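January 2020

No-buy month, day whatever. Laundry and clothes edition

Okay quick one because I have to be out the door soon and my hair is still wet. A few of you asked how the no-buy is going after my last post, the one where I whined about coats. It's going. Mostly. I slipped once and it was socks so I'm not counting it.

So the big thing I did was empty the closet. The whole closet, onto the bed, then when the bed ran out onto the floor. Do not start this after dinner. I started after dinner. Slept on the couch under a beach towel like a person with no plan.

What I found: 6 black cardigans. Six! I wear one. The others all have something wrong, like the sleeves are too short or the button is gone or they do that thing where the front hangs longer than the back. Kept two. One to wear and one for when that one's in the wash. Felt very grown up about it.

Also found the Toltex rain jacket I was sure I left on the bus in April. It was inside another jacket. I had already bought a replacement obviously, so now I have two rain jackets and it hasn't rained since before the holidays.

The pile system, if you want it. Keep, fix, give away, rags. I tried adding a "maybe" pile and it ate everything so I got rid of it. If I couldn't decide I put the thing on and went and stood in the kitchen for a bit. Weirdly that works. Something about the kitchen light, you know right away if you hate a shirt in there.

The fix pile is the problem. It's always the problem. Mine had been living in a bag behind the door for so long that I'd forgotten some of it was mine. Two hems, a zipper, a bunch of buttons, and the green dress with the torn pocket that I keep telling people I love.

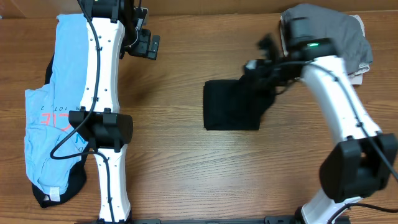

I did the buttons first since they're easy and I wanted to feel good about somthing. Thread was whatever was in the drawer. Navy on black, looks fine unless you're really staring. Then the hems, by hand, badly. The zipper I'm taking to the place on Damasceno, next to the bakery, they did my boots last winter and were nice about how late I picked them up.

The green dress I chickened out on. It's back in the bag. I know, I know.

Now, washing. Somebody in the comments said I was wearing my clothes out by washing them too hot and too often and I got kind of huffy about it, and then I tried cold for a couple weeks and, fine, you were right. Jeans go way longer now. Sweaters get hung by the window overnight and that's enough unless I spilled. (I usually spilled.) I still do towels hot, don't come for me.

Stopped using dryer sheets too. Not for any noble reason, I ran out, and it's a no-buy month. Towels are less soft but they dry me better?? So maybe that's permanent.

Folding: I roll T-shirts, I fold everything else, I hang anything I'd have to iron. I own an iron. I could not tell you where it is. There's a video everyone sends me about the standing-up folding method and I did it for one whole drawer and it looked so pretty and then I needed a shirt from the back and it all fell over. Back to rolling.

Money part, because that's what most of you are here for. I'd normally spend way too much in the January sales, last year it was nearly 500 dollars and I can point to maybe 4 things I still wear. This year just the socks. The rest is sitting in the account I named Skukance Trip so I feel bad when I touch it. Highly reccomend naming your savings after a place.

Give-away bags went to the Akdale thrift store, the one with the parking behind it. They don't take shoes right now, so call first if you're going. I had to carry a bag of shoes back to the car and it's still in the trunk.

Still to do: sock drawer, the scarf situation, the hall closet which I am not emotionaly ready for. And the green dress.

Things I've wanted to buy this week and didn't: a linen shirt (it's winter, why), another cardigan (WHY), new hangers that all match. The hangers I might cave on next month. We'll see.

Ok I'm late. Tell me what's in your fix pile, and if anybody knows how to patch a pocket on really thin fabric without it puckering, please leave a comment and use small words.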